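A gramatura do denim voltou a cair nas coleções de outono, e as marcas tratam o assunto como detalhe. Discordo. Um tecido de 9 onças não sustenta um corte reto: o joelho deforma e a costura lateral torce.
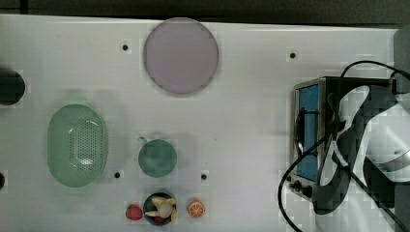 A Prastileo vende esse peso como "conforto". O termo encobre uma decisão de custo — menos algodão por metro, mais elastano para compensar. 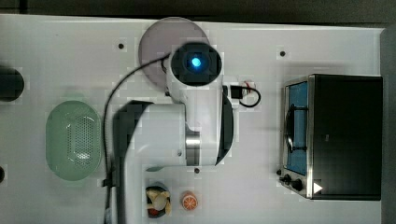 Irkport, 3 nov. 2022

O modelista Matúš Šťastný defende o limite de 4% de elastano. Considero o valor alto para calças de uso diário. A Mudaliar cobra cerca de 200 euros por um par sem informar a gramatura na etiqueta. Essa informação deveria ser obrigatória, junto com a composição.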